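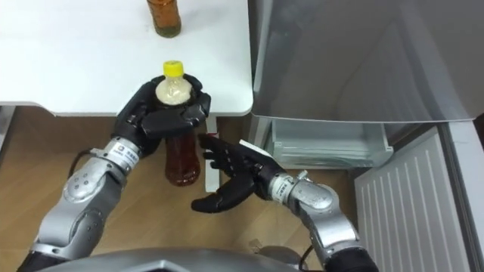 Amanuel Sisay asked whether we could cut the list down to a single page before the January demo, and whether the arms really need their own section if the e-stop has already been tested. Short answer to both: we got it down to a page and a half, and yes, they do! The e-stop test tells us we can stop the robot. The arm section is about not needing to.

**Team Brisness, fridge task: pre-run safety check**
Filled in by: Bereket Ayele
Date: November 24, 2019

### Before power-on

- [x] E-stop in the spotter's hand, tested twice. *Lovely crisp click on the new one.*
- [x] Spotter and operator agreed out loud who is who.
- [x] Tape line on the floor in good shape, everyone behind it.
- [x] Hair tied back, lanyards off, sleeves rolled. *Two lanyards collected, you know who you are.*
- [ ] Battery log signed. *Still missing the last entry. Please fix it tonight.*

### Arms and hands

- [x] Wrist bolts checked with the small driver, left and right.
- [x] Fingers open and close fully on both sides with no grinding. *So much smoother than last month, great work to whoever cleaned them.*
- [x] Speed limit set to 300 in the Vuvon panel. *It was at 800 from the sim runs! Always look.*
- [ ] Cable slack checked through the full range. *Left done, right only to shoulder height.*

### Bottles and fridge

- [x] Plastic bottles only, 500 mL, caps done up tight.
- [x] Towel and mop within reach.
- [x] Fridge unplugged from the shared power bar and on its own outlet.
- [x] Fridge door held so it can't swing into an elbow.

### Comments

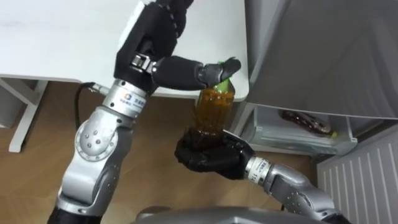 Grip force is my favourite part of the whole project, and it's also where I'd like us to slow down a little. The Skatine grip settings we copied over were tuned for foam blocks, and a drink bottle behaves nothing like foam. With one hand around the lower body and the other hand's thumb on the green cap, both arms are pushing on the same small object, so an error in either one goes straight into the other wrist. For cap work I'd like the spotter's thumb resting on the button the whole time, and no talking to the spotter until the hands have let go.

Run 13 is cleared at the low speed once the two arm and battery boxes are ticked. Beyene has the spare driver bits if you need them. I can't wait to see this one go!

Signed, B. Ayele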